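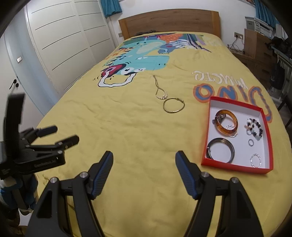
Figure 3. Jewelry box and loose pieces on a bed, Horholm apartment. The chain and the thin gold bangle are outside the box.

3.2 Why the bed?

I went into this study thinking I'd be writing about drawers. Drawers, trays, those little velvet stands with arms on them, the places people tell you their jewelry lives. Then I started reading through our home visits and kept running into beds! Of the 87 sorting sessions we logged across the Horholm and Petano apartments, 50 took place at least partly on top of a bed, and a good many of those beds had nothing to do with the person who wore the jewelry. Figure 3 is my favorite (I'll admit it). The duvet is bright yellow with a big cartoon dinosaur on it, and the box sits right over the letters that spell DINO.

When I asked people about this, they mostly shrugged. A bed is big and it's soft, and you can drop an earring on it without having to crawl under the radiator afterward. One woman in Petano told me she used her son's bed "for the light," and then a minute later said it was the only one made. I believe both answers. Cadwaladr's old household survey, which we borrowed our room categories from, has no code at all for a flat surface that belongs to somebody else, so So-ying Tsang and I ended up adding one by hand in February and recoding everything. It was a long month.

What I want to talk about in this section is the stuff that stays outside the box. In Figure 3 the thicker pieces are in it: a chunky amber-colored bangle, a wide dark gray one, a small silver hoop, and a beaded bracelet in purple, pale green, white and pink. Out on the duvet are a thin gold chain with a few pearly beads at the end and a thin gold bangle. I started calling these the "outs" in my notes and the name stuck, though So-ying would like it on record that she preferred "strays."

Outs were common. We found them in 27 of the bed sessions, and they tended to be fine chains and slim bangles, the sort of thing that slides down between heavier pieces and gets tangled. People in the interviews talked about chains with real feeling. One man described spending a whole evening with a pin and a magnifying glass, and he wasn't finished telling me about it when the tape ran out. So part of the answer may just be that chains are a pain and get dealt with separately, before or after everything else. I can't tell from a single picture which of those we're looking at, and I've tried not to guess when coding.

The box matters too. The one in Figure 3 is red cardboard, white inside, with its contents lying together inside. We had expected people to trade up from boxes like this to the divided kind (the Leduvley trays we handed out at the first visit were meant to test exactly that), but the trays mostly ended up holding hair ties and batteries. Cardboard boxes are light, you can carry one to whatever bed is free, and you can see the whole lot at once. I come back to the trays in Section 4, where they do a bit better in the kitchens.

Search this journal Enter keywords Go

Home Current issue Archive For authors Contact

Related articles
Where the keys go: hallway surfaces in the Horholm apartments
Borrowed rooms and who tidies them
A second look at the Cadwaladr room categories
Hair ties, batteries and other tray contents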